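讲稿备注,Raghda Kanaan 用。Esudport,周四下午场。
版本:Mireille Khalaf 改过第 4、7、8 页,其余未动。
节奏:前三页走快,时间留给控制器对比。开场不念标题,直接切第 1 页。

## 第 1 页 工位

- 任务:电路板测试工位。抓握把手,开盖,取板,按结果分入两个料盒,合盖。今天只讲开盖和合盖。
- 全部结果来自仿真。这句话要在第一分钟内说完。 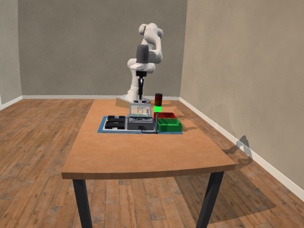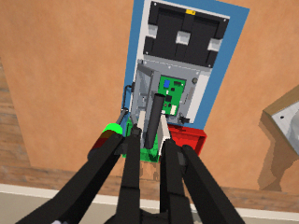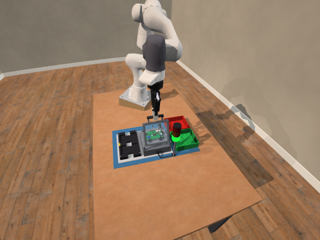

图 1、图 3:仿真工位,外部视角,夹爪均竖直向下,绿灯亮;图 3 中手指位于盖板把手处。图 2:同一仿真环境,近景视角,浅色指垫之间为深灰色圆柱杆。

- 停十秒,让后排看清图 3 的把手。后面所有的数都围绕指垫与把手之间的接触。
- 图 2 只指一处:指垫。左右两片在这个视角下宽窄看起来不一样,台下若有人提,答视角问题放到第 6 页讲。
- 料盒、灯塔一带而过。灯塔状态在本次评测中不进观测,策略网络和脚本控制器都读不到。

## 第 2 页 比什么

口述:

我们比三种指垫和三种控制器,交叉之后是 9 组配置。机械臂、底座位置、盖板铰链参数在各组之间固定。相机作为另外一个因素处理,不计入这 9 组。

指垫:

- P 型,平面,无纹理。Vuvell 夹爪的出厂配置。
- V 型,中间开浅槽,槽向与指长垂直。
- S 型,平面外加一层软接触模型,法向刚度较低。

控制器:

- 位置控制,关节空间插值,跟踪误差超限即停。
- 笛卡尔阻抗控制,平动与转动刚度分开设。
- Rizk 控制器,力位混合,力控方向随盖板转角更新。

提醒自己:Rizk 是 Jillgate 内部的叫法,台下没人听过。第一次出现时说全称“Rizk 力位混合控制器”,之后简称。

## 第 3 页 试次怎么算

- 有效试次总数 3,596。
- 有效的定义:从夹爪进入预抓取位姿开始,到盖板转角达到目标、或超时、或触发保护为止,日志完整。
- 物理引擎发散的试次剔除,剔除规则在跑之前写定。规则文本在附录第一页,有人要就翻过去。
- 各组试次数不相等。位置控制的组提前停过一批,原因是重复性太高,再跑没有信息量。表里给的是比例和区间,不要口头比较绝对次数。
- 随机化项:工位在桌面上的平移与偏航、把手摩擦系数、铰链阻尼、夹持力上限、光照。
- 没有随机化的:盖板质量、把手几何、线缆。线缆在模型里只有外观,不参与接触。此处一定要说明,上次内部汇报漏了,后来被追着改了两页。

## 第 4 页 抓握把手

这一页曲线多,按颜色讲,不按图例顺序讲。

P 型指垫在把手上的接触是线接触。横向误差对它影响小,绕指长方向的转角误差影响大。转角一偏,接触线就退化到一端,夹持力再加也只是增加局部压入量。在仿真里表现为把手沿指面缓慢滑移,夹爪开度读数几乎不变。只看开度判断是否夹稳,在这个工位上会误判。

V 型指垫有自对中作用。代价在进入阶段:把手两侧的间隙被槽边占掉一部分,横向容差变窄。预抓取位姿估计得好,V 型最稳;估计得差,V 型第一个撞。

S 型在两者之间,但它的结果对接触参数敏感。我们把法向刚度上下各调一档,S 型的名次会变,P 和 V 不会。所以这一列在表里是灰底,口头不要给 S 型排名。

(Mireille 批注:灰底投影上看不出来,口头补一句。)

## 第 5 页 开盖

先讲几何。盖板绕后侧铰链转动,把手走圆弧。手指若保持竖直,把手相对指垫就要转动;手指若跟着盖板转,腕部要让出空间,肘部构型随之变化。两种做法都试过,分别叫“竖直保持”和“随动”。

- 位置控制加竖直保持:轨迹半径只要有偏差,就全部变成铰链上的径向力。偏差小的时候看不出问题,仿真里没有铰链间隙,力上升得很陡。
- 位置控制加随动:径向力同样存在,另外还有腕部姿态误差带来的力矩。
- 阻抗控制:径向力明显下降。问题在末段,盖板接近目标转角时刚度不足,停位散布变大。提高刚度能收窄散布,径向力随之回来。
- Rizk:切向位置控制,径向力控制,参考方向由转角估计给出。转角估计来自末端位姿,没有用盖板上的任何传感器。

此处切动画,只放一遍。动画卡住就跳过,不要重启播放器。

要点一句话:控制器之间的差别主要在径向力,成功率上的差别要小得多。摘要里写的是成功率,当时还没有拆开分析,现场以这一页为准。

## 第 6 页 相机

双视角试次共 1,725 个,每个试次同时记录外部相机和近景相机。其余试次只有外部相机,不参加这一页的对比。

- 外部视角:盖板转角看得清,指垫与把手的相对位置看不清。夹爪本体在下降末段会挡住把手的一部分。
- 近景视角:指垫始终在画面里,连杆占掉前景的一大块。工位偏航估计在这个视角下较差,可见的直边太短。
- 融合:简单拼接特征,没有做时间对齐以外的处理。预抓取阶段依赖外部视角,闭合阶段依赖近景视角。用遮挡测试验证过,在附录。

指垫宽窄的问题在这里答:近景相机与夹爪中心面不重合,两侧指垫的成像不对称。标定文件里有外参。用分割掩膜面积判断左右接触是否均衡,会得到系统偏差,不建议这样做。

透明盖板单独说。渲染器里的透明材质不产生折射,透过盖板看到的电路板位置没有偏移。实物会有,偏移量取决于板厚和入射角。视觉结果往实物上搬时,这是最先要改的一项。深度图在透明区域直接给出板面深度,这一点同样不真实,所以本次评测不使用深度。

## 第 7 页 失败

人工复看的失败试次 29 个,抽样方式是按配置分层,每组至少一个。逐个看完,两人独立标注,不一致的再看一遍。

归类如下,类别之间有重叠:

1. 闭合前位姿偏差,指端压在把手顶面。V 型多见。
2. 闭合后滑移,盖板抬起又落下。P 型多见,多数伴随转角误差。
3. 末段超调,盖板越过目标转角。阻抗控制多见。
4. 转角估计跳变,Rizk 的力控方向瞬间错误,触发保护。

第四类要多讲半分钟。跳变发生在盖板刚离开闭合位置的时候,转角很小,末端位移也很小,由位移反推圆弧方向条件数差。现在的处理是在小转角区间内冻结参考方向,超过阈值再开始更新。冻结期间相当于固定方向的力控,误差可以接受。阈值是手调的,没有做灵敏度分析,被问到就照实答。

合盖方向没有这个问题,转角估计在整个行程里已经收敛。合盖的失败集中在最后一段接触,盖板边框碰到夹具后控制器没有及时减速。这里三种控制器差别不大,决定因素是接触检测的阈值。

## 第 8 页 控制周期

- 三种控制器跑在同一控制周期下,没有给 Rizk 单独提频。
- 力信号加一阶低通。截止频率各控制器相同。
- 人为加入延迟后,阻抗控制退化最平缓,Rizk 在延迟超过两个控制周期后出现振荡。图上红线之后的点不要解释,那几组没跑完。
- 关节摩擦模型用的是辨识前的默认值。换成辨识值以后,位置控制的径向力会略降,排序不变。

Mireille 要求在这一页加一句:延迟实验只用了 P 型指垫,不能推到另外两种。

## 第 9 页 目前的用法

Jillgate 这边的工位现在默认 V 型指垫加 Rizk,预抓取用外部视角,闭合用近景视角。位姿估计不确定度超过门限时,退回 P 型的参数集并降低下降速度。仿真里换指垫只是换模型文件,实物上不会这么换,所以实物方案多半固定一种指垫。选哪一种,等实物横向误差的测量结果。

电路板抓取不在本次范围内。板上元件高度不一,可夹持边很短,开盖的结论不能直接套用。

## 备用问答

被问为什么不用真空吸盘开盖:盖板是透明平板,吸附可行,但后续取板仍然要用手指,换末端的时间没有计入任何一组。没有做过对比,不评价。

被问软指垫有没有实物验证:没有。S 型参数来自厂家给的硬度换算,换算关系本身误差就大。

被问灯塔:绿灯对应工位就绪状态,由仿真里的状态机驱动。评测脚本用状态机的内部变量做记录,不从图像里读灯。

被问能否公开场景文件:机械臂模型的许可还没理清,工位部分可以给。请对方会后找 Mireille。

被问跨视角训练的数据配比:只试过一种配比,双视角试次全用,单视角试次按批次补齐。没有扫参数。

翻页器电池在电脑包侧袋。超时先砍第 8 页,第 7 页保留。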